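**Speaker notes — Student Robotics Showcase, opening talk**
Speaker: Annick Hawthorne, Tritport College
Slot: 17 minutes, questions included

**Slides 1 to 4: Welcome and the work at hand**

Thank the hosts. Thank Harpreet Simard for the introduction and move straight to the project.

Say: "The course is an elective for second-year students. Each team is given the same task, which is to have a robot arm pick up a can by its label name and set it down where the operator asks. The cans come in more than one size, and the arm must deal with all of them."

Advance through the next three slides without stopping.

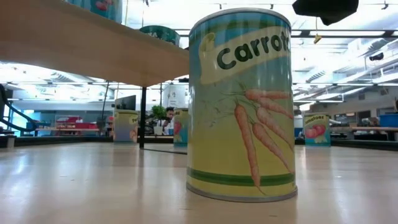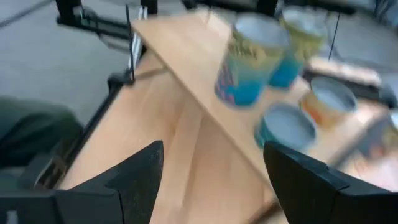
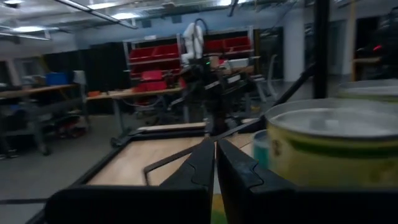 Pause for a sip of water. Then continue.

**Slide 5: How the course is run**

Say: "We admit two kinds of student. One group comes from engineering, and the other comes from the general studies program and may never have written a line of code. Every team must include both."

- Teams have five members.
- Roles rotate at the midpoint of the term. Students may not trade back.
- The written log counts for as much of the grade as the final run.

Mention that Trevor Sandhu wrote the safety rules and teaches the first session himself. Students sign the rules before they are allowed at the controls. Do not read the rules aloud; copies are on the table by the door.

**Slide 6: The Bolto log**

Bolto is the name the students chose for their control program. It stays in use from one class to the next, and each new class inherits the faults of the last.

Say: "By the end of the spring term the Bolto log held 1,039 attempts. Students are required to record every attempt, including those they would prefer to forget. A failed grasp with a clear note is worth more to the next class than a good one with no note at all."

Read the two log entries on the slide slowly. The first is from Jade Fraser's team:

> "Gripper closed early. Can tipped. We had measured to the label and should have measured to the rim."

The second is from the same team, later that afternoon:

> "Same fault. Tracey had fixed it in the wrong copy of the file."

Allow time for laughter. Tracey Rowbotham has given permission for the entry to be shown — please confirm with her once more before the talk if she is in the room.

**Slide 7: What students find difficult**

Say: "Most teams expect the programming to be the hard part. In their reports, they more often write about agreeing on what to try next. A tall can and a short can call for different approaches, and a team that has spent a week on one is slow to give it up."

If time is short, skip the table of report topics and go to Slide 8.

**Slide 8: The MacDonald Prize**

The prize is given each August to the team with the most useful log. Entries are read by staff from outside the course, with team names removed. State clearly that the final run is not considered.

The last winning team used its award to attend the Rimano student meeting and present its method for sorting failed attempts by cause. The method is now part of the first assignment.

**Slide 9: Requests to the audience**

- Schools wishing to send a visiting team should speak to Harpreet Simard during the break.
- Teachers may have the course outline and the log template free of charge. The sign-up sheet is at the front desk.
- Visitors to the lab must be accompanied by a member of staff at all times.

**Questions**

A question on cost is likely. Refer it to Trevor Sandhu, who has the current budget. If asked whether the course will be opened to first-year students, the answer is that the proposal is under review and that a decision is expected before fall registration.

Leave the contact slide up until the next speaker is ready.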